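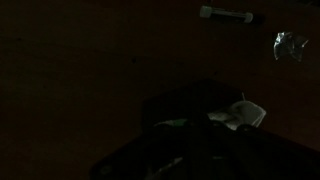
Step 3: Train on the dim views too

My favorite part! In a wrist view this dark, a slim tube with pale end caps still stands out from the brown tabletop, but so does the shiny crumpled plastic near it. Bright spots alone will fool your policy.

Take your 153 normal demos and add 60 dim ones. Keep the clutter in both sets. Then fine-tune for 5 epochs with random brightness turned on (Maëlys Besson's Votport script has a flag for it).

Step 4: Check the grasp point

Plot the predicted point on every held-out view. You want it on the tube's body, between the caps.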